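Jusotside Household Goods Reserve
Progress report to the Mirani Fund
Submitted 2024-04-02

1. Storage and work area

The grant has been applied to fitting out the sorting area at the Clollby depot. Blue metal shelving is in place beyond the work table, and green bins are in use on the shelves. The table has a green surface, on which goods are checked before shelving.
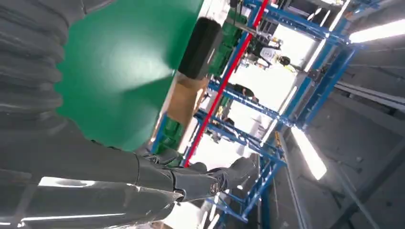
Rent and utilities for the area were met from our own funds, as agreed in January. The budget for fittings was underspent by 182 dollars. We request permission to move this balance to the line for packing materials.

2. Laundry supplies

Liquid detergent remains the item most often requested by partner agencies. In the reporting period 1915 bottles were issued, against a target of 600 for the first stage. Bottles are laid on their sides on the table for checking of caps and labels. The current stock includes Tide in orange bottles.

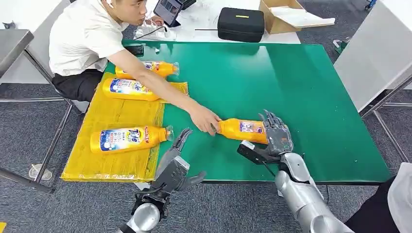 3. Matters outstanding

Delivery of 2 further shelving units from Paker has been delayed, and a revised date has been requested in writing. The written procedure for damaged bottles is in draft and will be attached to the next report, together with the stock ledger.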